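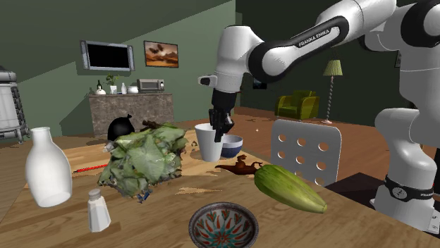 Capítulo 4
Juntar exemplos

Quando comecei o projeto Marar, achava que a parte difícil ia ser treinar a rede. Que ingenuidade! Passei o inverno quase todo a gravar demonstrações no simulador: pegar num copo, largar, baralhar a mesa, recomeçar. Cheguei a 2.588 episódios e só aproveitei 1.800 (o resto tinha hesitações minhas a mais). Neste capítulo conto-vos como escolho os objetos, quanto vario as posições e quando deito uma gravação fora. Abram o simulador antes de continuar, que vamos já gravar o primeiro episódio.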